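SCREEN NOTES: October round-up, bits and pieces

Quick one this month, running behind as usual. The long-promised birthday special for The Tshabalala Sisters finally has an air slot. Thursday, after the late news, two hours with the ads. The family sitcom went off years ago and people still quote it at weddings, so expect the phone lines and comment sections to be busy.

What we know. The whole main cast is back except the neighbor, whose part has been written out with a letter read aloud at the table. The story picks up at the mother's birthday, everybody crammed in her house, old fights by dessert. Same theme tune, re-recorded. Same front door, apparently pulled out of a storage unit in Florkthorpe with the number still hanging off it.

Tickets for the studio recording went in one morning. 300 seats, and the waiting list got so long they closed it before lunch. A few of our readers got in (lucky things) and wrote to us after. Verdict mostly good. Loud laughing through the first half, some sniffling in the second. One reader said the birthday speech ran to three takes becuase the audience kept clapping too early. Another thought the son's new girlfriend got all the best lines and wants a spin-off. No word on a spin-off, before you ask.

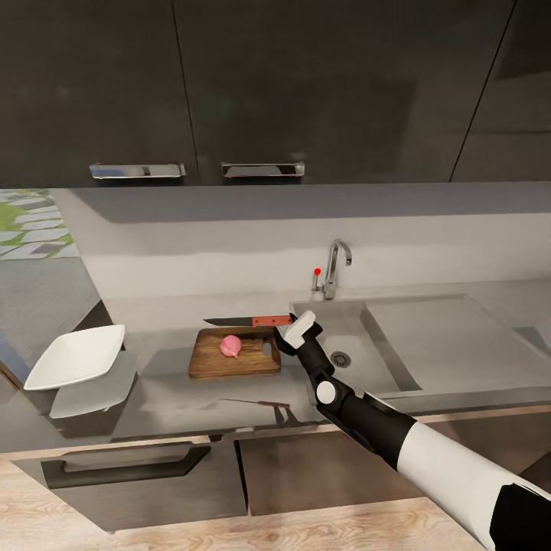 Running order for the night, as far as we've got it. Half-hour of clips first, hosted by the two actors who played the twins. Then the special. Then a short sit-down with the cast, recorded the same evening, everyone still in costume and by the sound of it pretty tired. If you only want the special, set your recorder for the second half hour and let it run over, these things always run over.

Now the other big news. Pustton, the hospital soap, is losing its opening titles. Gone from the new season. A short title card and straight into the first scene. We've had a LOT of mail on this and nearly all of it cross. The producers say it gives them more story per episode. Readers say they make the tea during the titles and now they'll miss the start. Both fair points. Season is 24 episodes, same as last time, and the wedding everyone's guessing about is held back for the final one.

Casting on Pustton: the new head surgeon turns up in episode 2 and is not who the trailers want you to think it is. Thats all we're saying. If you've seen the preview please keep it out of the letters page until it airs. 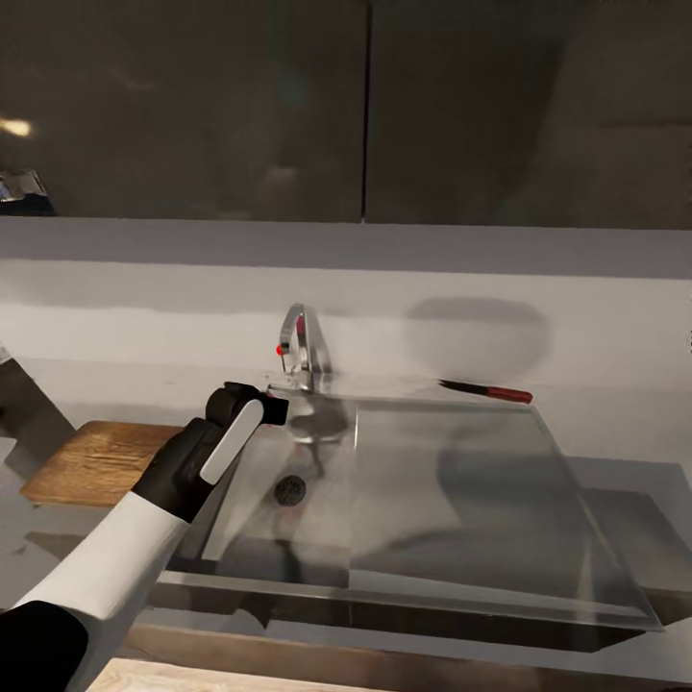
Masport, the harbor detective show, wrapped last week. Night shoots in the rain, then a party at the sailing club with a cake shaped like the police boat. Pictures from the cast are all over social media already, mostly of the cake. The lead posted a very sweet thank-you to the crew, and then a second post an hour later correcting the spelling of the boat. No air date yet. Spring is the guess around here, and it is only a guess.

Also from Masport: they needed 400 extras for the regatta scene and got them all from the town. Lots of proud relatives writing in. Watch for the man in the yellow hat, he's a subscriber.

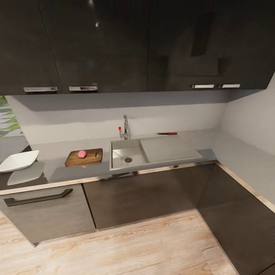 Back to the Tshabalala house for a minute, as the set question keeps coming up in the mail. Yes, the kitchen has been redone for the special. The old one had orange doors and a curtain under the sink and it was half the charm. Word from the recording is that it's now all very smart, dark glossy cupboards over a pale gray wall, silver handles, an L-shape running into the corner, that sort of look. The mother gets a joke about it in the first five minutes, we hear, something about seeing fingerprints from the street. Some of you will hate it. Orange doors forever, says this office, by a vote of everyone to one.

Letters next. We still have a stack about the Pustton ambulance crash, so those will go in the next issue along with the crossword answers we forgot last time. Sorry about that. Prize draw for the signed Masport script closes at noon Thursday, one entry per household, name and address on the back please. Entries without an address go in the bin, we had a dozen last time.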